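분류: 메일링 리스트 > 현장 자동화 > 제과·포장
인쇄하기 | 이메일로 보내기

제목: Re: [현장자동화] 포장대에 로봇팔 들어온 뒤 근무 편성 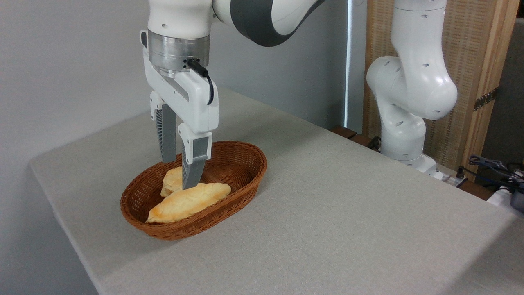
와코 공장 포장반 근무 편성에 대해 물으신 분이 계셔서 아는 대로 적습니다. 저희는 라모에서 소량 선물용 빵을 담당하고, 포장대 한 곳을 로봇팔로 바꾸는 중입니다. 인원은 줄이지 않았습니다. 바뀐 것은 사람이 서 있는 자리와 하루 중 힘든 시간대입니다. 예전에는 새벽 4시부터 손으로 담는 일이 제일 고됐는데, 지금은 담는 일보다 담기 전에 빵을 고르고 놓아 주는 일이 많습니다. 타원형 바구니에 빵이 두 개 들어가면 하나가 다른 하나 밑에 일부 깔리는 일이 생기는데, 집게는 이런 경우를 사람처럼 눈치로 처리하지 못합니다. 윗면에 설탕 글레이즈가 있는 빵은 집게 손가락이 닿는 위치도 따로 잡아 줘야 합니다. 그 위치를 정하는 사람이 지금은 포장반 직원입니다.

> 보낸 곳: 윌라노 생산관리
> 저희도 9월에 포장대 3곳에 팔을 들일 예정입니다.
> 첫째, 기존 포장 인원을 어디로 배치하셨습니까?
> 둘째, 기계가 멈추면 누가 다시 돌립니까?
> 셋째, 손으로 담던 때와 비교할 수량이 있으면 부탁드립니다.
> 직원들이 제일 걱정하는 것은 첫째입니다.

첫째 질문입니다. 포장반에서 2명이 로봇 쪽으로 옮겼고 나머지는 그대로 손 포장을 합니다. 옮긴 사람도 소속은 포장반입니다. 처음에 설비반으로 발령을 내려다가 본인들이 반대해서 그만뒀습니다. 설비반은 교대 수당 체계가 달라서 월급이 줄어드는 경우가 있었습니다. 윌라노도 발령 전에 수당표부터 맞춰 보시는 게 좋겠습니다.

둘째, 재가동은 포장반이 합니다. 단, 덮개를 열거나 케이블을 만져야 하면 설비반을 부릅니다. 처음 한 달은 이 경계가 불분명해서 서로 기다리는 시간이 길었습니다. 지금은 멈춤 사유를 종이에 적어 포장대 옆에 붙여 놓았고, 사유별로 담당을 써 두었습니다. 작업 기록은 넬룸으로 남기는데, 입력 화면이 작아서 장갑을 벗어야 하는 점이 불편합니다. 이 부분은 아직 해결하지 못했습니다.

셋째, 같은 포장대 기준으로 손 포장만 할 때 한 주에 3,466개, 지난주 로봇팔로는 2,041개를 담았습니다. 보시다시피 아직 느립니다. 위에서는 속도 이야기를 자주 하지만, 현장에서는 손목 통증으로 쉬는 사람이 줄어든 쪽을 더 크게 봅니다. 다만 서서 지켜보는 시간이 늘어 허리가 아프다는 말이 새로 나왔습니다. 의자를 놓자는 요청을 올렸고 답을 기다리고 있습니다.

교육은 근무 시간 안에 하시기 바랍니다. 저희는 처음에 퇴근 후에 했다가 불만이 많아 오후 2시로 옮겼습니다. 교육 시간만큼 그날 물량을 빼 주지 않으면 남은 사람이 떠안게 되니, 그것도 같이 정하셔야 합니다.

멈춤 사유 양식이 필요하시면 회신 주십시오. 파일로 보내 드리겠습니다.

라모 포장반 드림

인쇄하기 | 이메일로 보내기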